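Garras de mão na oficina: o que vai dando certo e o que ainda me tira o sono

23/07/2025

Fazia tempo que eu não aparecia por aqui, eu sei! Quem me acompanha desde outubro lembra que prometi contar como andava o projeto das garras na oficina compartilhada, e prometi mais de uma vez — então sentem, peguem um café, porque vou me alongar.

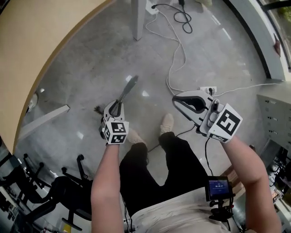
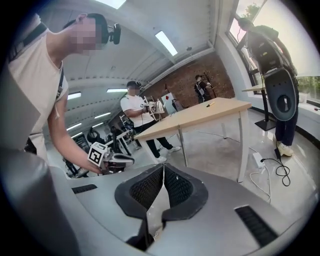 O projeto ganhou o nome de Grallonik (saiu de uma brincadeira na hora do almoço e ficou) e a ideia continua a mesma: a gente mostra o gesto com a garra na mão, grava, e mais adiante um braço montado por nós tenta repetir. O braço ainda mora na minha garagem, em pedaços, dentro de duas caixas.

O que mais me deu trabalho neste mês foram os marcadores. Imprimi a primeira leva em papel brilhante, todo orgulhoso, e qualquer luz do teto virava um borrão bem em cima do desenho. Refiz tudo em papel fosco, colei com calma, e a posição parou de pular. Quase! De vez em quando ainda dá um salto feio quando giro o pulso depressa demais, e suspeito que seja a calibração, que venho adiando com uma criatividade admirável.

As molas também mudaram. As antigas cansavam a mão (quarenta minutos e eu já não abria nem pote de azeitona), e as novas, que encomendei na Rizzi, são bem mais macias. Comprei um pacote com 40, um exagero completo, mas assim fica um estoque para quem quiser montar a sua. O filamento veio da Bromitz e gastei 700 gramas dele só em peças que foram para o lixo, quase sempre por teimosia minha com os suportes de impressão.

Até agora temos 865 gravações guardadas. Muitas são curtinhas, algumas são péssimas, e preciso tomar coragem para separar umas das outras — já abri a pasta três vezes e fechei de novo.

Na próxima vez quero falar da fiação, que merece um texto só dela, e do software de sincronização. Se alguém já conseguiu alinhar duas garras sem enlouquecer com os relógios, me escreva nos comentários, por favor! Leio tudo, mesmo quando demoro a responder.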